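About Stemville

Stemville began with a question from Daithí Lynch's mother: if machines are so clever, why was she still washing up? Daithí had no answer. He and Sibusiso Gumede took a unit in Riscombe and have been working on one ever since.
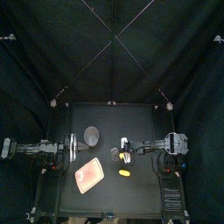 We teach robot arms to tidy a kitchen, which your average teenager can also do, if asked 18 times. Our arms need asking 2000 times and don't slam doors. They are still slower than you, and a cup put somewhere new can spoil a whole Thursday.

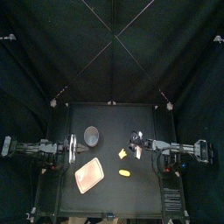

Two arms, a cup and a pink board at our Riscombe unit.

So, can a machine do your chores yet? No. Some bits of some chores, on a good day, with one of us hovering.
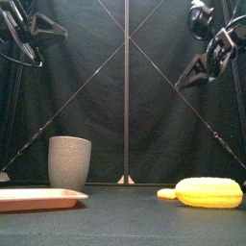
We'd sooner tell you that now than sell you a butler. If you have a dull job that needs doing over and over, come and see us. Daithí makes the tea himself, for the time being.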